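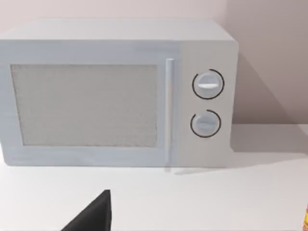
Whether the thing can open a door is the wrong test, one reader wrote after our last piece on kitchen automation; ask whether it can be left alone with the door for a week.

Home Reviews Guides Forum Contact
Search this site Go
Filed under: Home automation > Simulators and test kits

Grimon is a simulated kitchen for testing two-armed robots on household chores. It is sold by Noh, runs on a desktop machine with a decent graphics card, and arrives with 60 scripted tasks. I ran it for most of November with the stock Sondo controller, which is what most buyers will start with.

The microwave tasks come first in the menu and are the best made. The door has a vertical bar handle and the controls are two round dials, with no digital readout. A bar handle is easy to hook with one finger. A dial is harder, as the gripper has to close squarely and turn without sliding off. The controller managed the door in 84 per cent of attempts and the upper dial in fewer than half. Friction is adjustable per object, but the setting is buried two menus down and resets when the scene reloads.

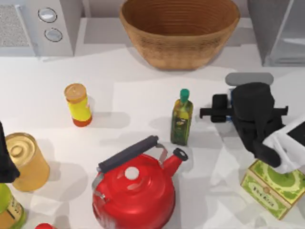

On the forum someone put it more bluntly: a person clears a worktop while talking on the phone, and until a robot can do the same at half the speed it belongs in the lab.

I have some sympathy. The worktop tasks put a red kettle, an oil bottle, a spice container, a tea box and a tilted can within a fairly small area. Lifting one item is mostly solved. Lifting it without knocking its neighbour is where the runs went wrong, usually on the approach and seldom on the grasp. The tall, narrow oil bottle was the worst for this. The kettle was better than expected – the arched handle gives plenty of clearance – but pouring is not modelled at all, and Noh should say so on the box.

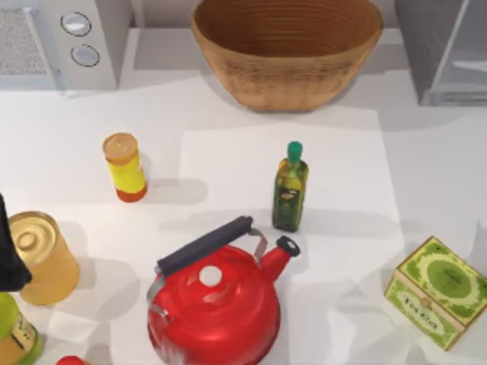 But does any of it carry over to a real kitchen, asked a reader from Luvundale, or is it a video game with a licence fee?

Partly. Reach and collision results carried over well to our bench arm. Contact results did not, and I would not trust a dial figure from Grimon without repeating it on hardware. A batch of 1000 runs took roughly a night, and no bench arm will give you that.

As a planning tool, recommended. As evidence that the washing-up is about to be taken off your hands, no. Export to CSV still drops the last column.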